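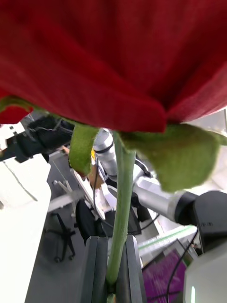
Parachute bay doors on a small fixed-wing UAV: how do I keep them from fouling the risers on a belly-side deployment? The aircraft is a Rinia airframe with a Clureck autopilot and a Wirkby canopy. Chute release is commanded at 60 m. The bay is closed by thin fabric-hinged flaps of unequal width. Once released they hang like the sepals under that red rose, a narrow one pointing down and a broader one spread out to the side, and the broad one is my problem. On 2 drops the left riser caught behind its tip and the aircraft came down nose low. The autopilot log shows a normal release command both times. I would like to stay with flaps and avoid a jettisoned door.

deltatail

Join our newsletter for new threads in Unmanned Aircraft. Enter your email. By continuing you accept our use of cookies.

rearspar

Use one solid door. Flaps are a waste of time.

hatchline_k

Three things to check, in this order.

Riser routing. If the risers leave the bay across the hinge line of the wide flap, they will sweep its edge every time. Move the exit slot to the side with no hinge. On my airframe that took a new foam insert and nothing else.

Flap travel. A flap that stops at 90 degrees stands in the path of the lines. It needs to go past that and lie flat on the skin. A short elastic cord, anchored outside the bay, will pull it there — mount it so that it is still under tension at full travel. 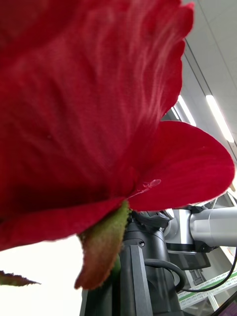 Tip shape. Square corners catch line. Round the tip to a generous radius and bind the edge with smooth tape. Goodall sells a 250 mm strip that works, though any slick tape will do.

Then do static pulls on the bench with the fuselage inverted before you fly it again. Pull from straight back and from each side, and film it from the tail.

deltatail

The risers do cross the wide hinge. I will move the slot first and leave the flaps alone until I have bench results. A solid door would put me over the 700 g limit for the recovery section — so that option is out.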